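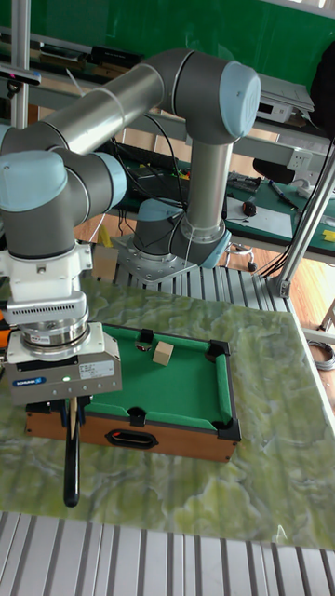
Progress report to the Godinho Fund, second half of the grant

Dadosier was set up to help small embassies get through the paperwork of receiving and sending ambassadors. You gave us money on the understanding that this could be made less painful. It has been made slightly less painful, and the details follow.

When we last wrote, 29 missions had agreed to share their internal checklists with us. The number is now 41. Most of the new ones joined after the spring reception in Cultero, where Raghda Tannous spent the evening beside the cheese and left with a pocketful of business cards. We would like to claim a strategy. The missions range from a full chancery with its own print shop to a two-room office above a dentist, and the office above the dentist has by far the better files.

From those checklists we have collected 242 separate documents that a new head of mission may be asked for between being named and being received. Many of them are the same document wearing a different hat. Mahnaz Rostami has been merging duplicates since March, and her current list stands at 117. She believes it can go lower. The protocol offices we deal with believe it can go higher, and one of them has already sent us an addition.

The working copy of the letter of credence guide was finished on schedule. It covers wording, forms of address, and the matter of which letter recalls the predecessor and which one introduces the successor. These were handed over in the wrong order at one of our partner missions last year. Everyone was very gracious. The guide now has a page on it, with large type.
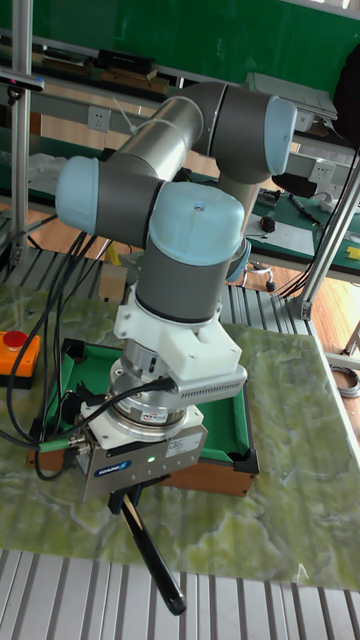

Can an ambassador start work before the credentials ceremony?

In most capitals the new arrival can do a fair amount once copies of the letters have gone to the foreign ministry, but local custom decides how much. Some hosts are happy to see a newcomer at working meetings right away and only object to public speeches. Others prefer that the person remain more or less a rumor until the ceremony. Our guide tells missions to ask the protocol office early, in writing, and to keep the reply.

Training went better than the budget deserved. We ran three workshops for junior staff, the people who will be blamed if the car goes to the wrong gate. Crescencio Segura led the session on seating and precedence, and it ran over by an hour because two attachés could not agree on who outranks whom at a lunch that neither of them will ever be invited to. Feedback forms were positive. One asked for less role-play and another asked for more, in what looks like the same handwriting.

The online calendar is late. Flistar delivered a first version that handled national holidays nicely and then insisted that every ceremony take place at 3 a.m. A second version fixed the hour and lost the holidays. We are testing the third and have stopped making predictions. No extra cost falls on the grant, as the contract was for a finished calendar and we have been tiresome about the word "finished."

On spending, we are under on travel and over on translation. Translators charge by the word, and diplomats write by the page. We ask your permission to move the unused travel money across, and the revised table is in the annex.
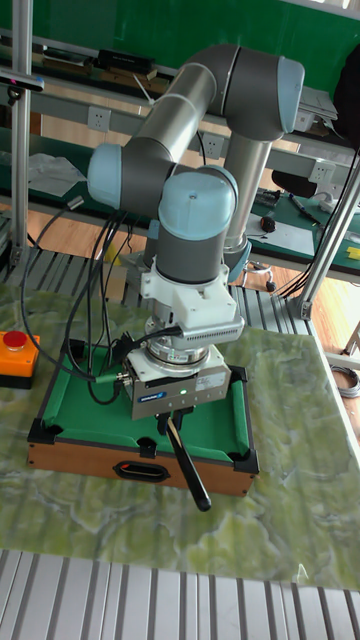 By Jaime Cordeiro, program lead, Dadosier

For the coming period we plan to put the guide before the partner missions for comment, a step we have left plenty of room for. Comments will close at the end of the comment period, and then, going by experience, they will keep arriving. Tin-yau Kwok has agreed to chair the review and has asked that nobody copy him on anything before 10 a.m.

One risk should be on the record. Two partner missions are between ambassadors, and their chargés are reluctant to sign off on anything an incoming boss might dislike. We are carrying on with them informally — coffee, mostly — and will ask for signatures when there is somebody to sign. The coffee is under "meetings" in the annex.

14 shares | 3 comments

protocoldesk: Can confirm the letter mix-up happens more than you would think. We color the envelopes now.

R. from the second floor: Will the guide cover gifts? We have been given a very large vase and have no policy that fits it.

oldchancery: I was one of the attachés at the seating session and I was right about the lunch.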